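Notebook, May, bench 2
Varnis temperature logger, second board

Started 9:40. Board came back from Zavum with the level shifter moved to the other side of the header, as asked. Soldered the header and the battery socket, checked for shorts, none. 3.3 V rail reads 3.31 with the sensor plugged in.

I2C scan finds the sensor but not the small display. Swapped the display cable for the one off the first board, same result. Turned out I had the address jumper open. Bridged it with solder and both devices show up now.
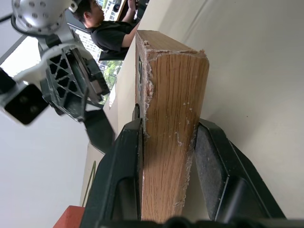
Why not run the bus at 400 kHz like the first board?
The cable to the outdoor sensor is longer this time and the pull-ups are still 10k, so it stays at 100 until I fit smaller ones.

Wrote a loop that takes 1,000 readings and logs every failed one. First run: 9 failures, all in a clump near the start. Added a delay of 200 ms after power-up before the first read. Second run: 0 failures. Third run, same. Left the delay in and put a comment in the code.

Sleep current is still too high. Meter says 600 microamps with the display off and the radio off. Pulled the power LED and it dropped by more than half. The rest is probably the regulator. Flerkell used a different part on their soil probe and I have two of those in the drawer, same footprint, but pins 1 and 3 are swapped so it needs bodge wires. 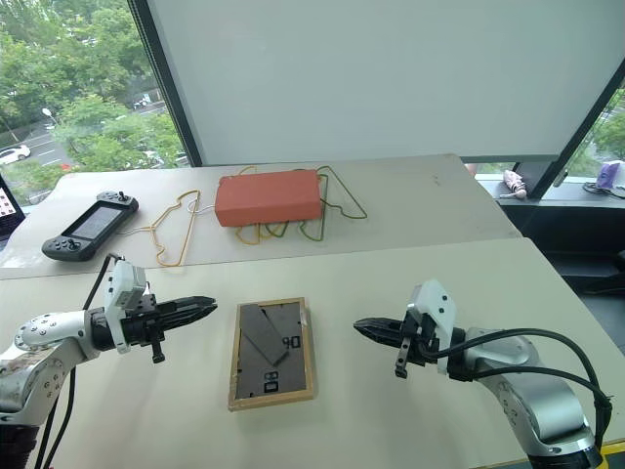 Sangkhawat wrote back that the regulator isn't the first thing they would change. On their boards the leak was the battery divider, which sits across the cell all the time, and they switched it with a small MOSFET off a spare pin.

Checked the schematic and ours is wired the same way, two 10k resistors straight across the cell. Lifted one leg of the top one and the current fell again. Did not write down the number, redo after lunch.

To do:
- order 1M resistors for the divider
- 4.7k pull-ups, then try 400 kHz
- ask Zavum if the LED can be left off the next batch
- label the two display cables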